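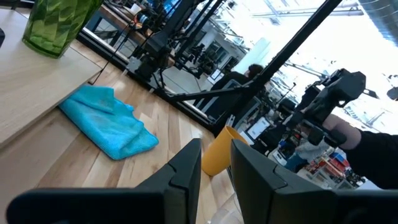 Gregor Dalgleish

Home Stories Essays Back Issues Submissions Contact

Search this site Enter keywords Go

September | Fiction | by Gregor Dalgleish

The Level at Drerkament

The Kundberg Survey maintained a duty desk for the lake at Drerkament, and the duties of that desk were set out in a binder which had been revised on several occasions and never shortened. The officer on duty was to record the level of the lake at six in the morning and six in the evening. The officer was to record the temperature of the two springs on the north shore. The officer was to answer inquiries from the public in the order received, using the approved wording, and was to refer to the Superintendent any inquiry to which the approved wording did not apply.

Samah Erraji had held the desk for three winters. In that time she had referred one inquiry, from a man who wished to be married on the crater rim.

On the Tuesday in question she recorded the level at six in the morning and found that it had fallen by 17 millimeters since the evening before. She checked the gauge against the spare gauge. She then telephoned the station at Bramley, on the far side of the lake, where Ikhsan Entili read the same figure back to her.

"Was there wind?" she asked.

"There was no wind here."

"Please note that there was no wind."

"It is noted," he said. After a time he added that the birds had left the east bank, and asked whether there was a column for it. There was no column for it. She told him to use the margin.

The binder provided for a fall of this size. A fall of more than ten millimeters in 12 hours was to be entered in red, and the Superintendent was to be informed by the end of the working day. A fall of more than 50 was to be reported at once and by voice. Ms. Erraji entered the figure in red, drafted the notice to the Superintendent, and placed it in the tray.

By nine o'clock the telephone had begun to ring. A radio program in Voyle, which was heard mostly by people who drove at night, had announced that the mountain would open before the weekend. The host had the news from a listener, and the listener had it from a map on which the lake had been colored orange by hand. It was said that the Survey had known since spring. It was said that the families of Survey staff had already been moved out, by bus, with the headlights off.

Ms. Erraji, whose mother lived above a shoe store in Voyle and had declined to be moved even to the ground floor, read the approved wording to each caller.

"The Survey observes the Drerkament system continuously," she read. "The present level of concern is Ordinary. Residents will be informed of any change through the usual channels."

"What are the usual channels?" asked one woman.

"The noticeboard at the town hall, and the siren."

"The siren hasn't worked since the flood."

"I will make a note of that," said Ms. Erraji, and she did.

A boy called and asked how much warning a person would have. The approved wording did not cover warning. She explained that a mountain of this kind usually swelled beforehand, and shook, and that the instruments on the slopes were sensitive enough to register a cow. He asked whether they had registered any cows. She said that they had, and that the cow was well. He thanked her politely and she heard him report the whole conversation, with some improvements, to another person in the room.

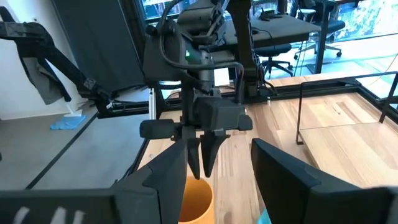
The Superintendent, Ridwan Liew, came down to the instrument room shortly after noon to see the level for himself. He was a careful man who had written two of the revisions to the binder, and it was his practice to look at each item on a bench before he looked at the readings. The technician, Dewanti Ismail, had been taking spring water samples since daybreak and had not cleared away. Mr. Liew considered an orange cup that stood with its open rim upward among the equipment, and asked whether it contained a sample. Ms. Ismail replied that it contained her tea. He directed that in future all tea be labeled.

He then read the log. The noon level, which the binder did not require and which Ms. Erraji had taken on her own account, showed a further fall. The total stood at 34 millimeters.

"This is a second 17," said Mr. Liew.

"Yes, sir. In half the time."

"Is the outlet clear?"

"Mr. Entili walked down to it. He says it's running a little low, as you would expect. The water isn't leaving that way."

"Then it is leaving by some other way."

"Yes, sir."

Mr. Liew turned to the section on public statements. There were four levels of concern, Ordinary, Attentive, Elevated and Grave, and in the history of the Survey only the first had ever been used. To move from Ordinary to Attentive required two signatures and a form. The form was kept in the basement, in a cabinet that also held the holiday decorations, and Ms. Ismail was sent to find it.

While she was gone he asked Ms. Erraji for her opinion. It was an unusual request and she took some time over it.

"The springs are steady," she said. "The slopes are quiet. If it were the mountain coming up, the springs would be the first to know. I believe the floor of the lake has opened somewhere and is taking water down."

"Down to what?"

She said that the Survey had never determined this. There had been a sounding, long ago, in which 200 meters of line had been let out over the middle of the lake and had come back with no mud on the weight. The report had concluded that more line should be purchased. It did not appear from the files that any line had been.

Mr. Liew wrote this down.

The form, when it came, had a ring of old glue on it and a scrap of tinsel. It asked for the nature of the change, the evidence for the change, and the message to be given to the public, which was not to exceed 90 words. They worked on the message for most of the afternoon. Mr. Liew favored "a modest adjustment in lake level." Ms. Erraji pointed out that the Survey had not adjusted it. He proposed "irregular." She proposed "falling." The telephone rang throughout, and between drafts she went on reading the old wording to the callers, as she was obliged to do until the new one had been signed. She found that she read it more slowly each time.

At four o'clock her mother called.

"They say you've been taken out on a bus," her mother said.

"I am at my desk."

"I told them that. I said she would have rung about the cat." There was a pause on the line, and the sound of the shop bell below. "Is it Ordinary?"

Ms. Erraji looked at the card. She had read it aloud to a great many people that day and each of them had been entitled to the same answer.

"At this moment it is Ordinary," she said. "I would fill the bath, and I would keep my shoes by the door."

"I live over a shoe store," said her mother.

"Even so."

She reported this exchange to the Superintendent as a departure from the approved wording. He considered it. He then asked her to repeat the part about the bath, and copied it into the draft, and after it the part about the shoes. The message as finally signed came in well under the limit. It said that the lake at Drerkament was falling and that the Survey did not yet know the cause. It said that the springs and slopes were quiet, that the level of concern was Attentive, and that residents should fill their baths and keep their shoes by the door. It said that the siren at Voyle was out of order and that, should it be needed, someone would come around and knock.

Mr. Liew read it out to the radio program himself, a little before six. The host, who had prepared for a denial, had some difficulty in replying. He asked whether the Superintendent was confirming that the mountain would open before the weekend.

"I am confirming what I have read," said Mr. Liew. "I can read it again."

He read it again.

Ms. Erraji went down to the gauge with the lamp. The evening was clear and the water stood perfectly flat, and along the whole of the near shore there was a dark band of stone, a hand wide, that she had not seen in three winters. She took the reading and took it a second time against the spare. Then she telephoned Bramley.

"Forty-one," she said.

"Forty-one," said Mr. Entili. "No wind. The birds are back, but they are all standing on the new part. They're facing the middle."

"In the margin, please."

"I have run out of margin," he said.

She told him to begin a fresh page. She entered her own figure in red, signed for the hour, and sat down to wait for the midnight reading, for which the binder – as of that evening, and in Mr. Liew's small upright hand – now provided.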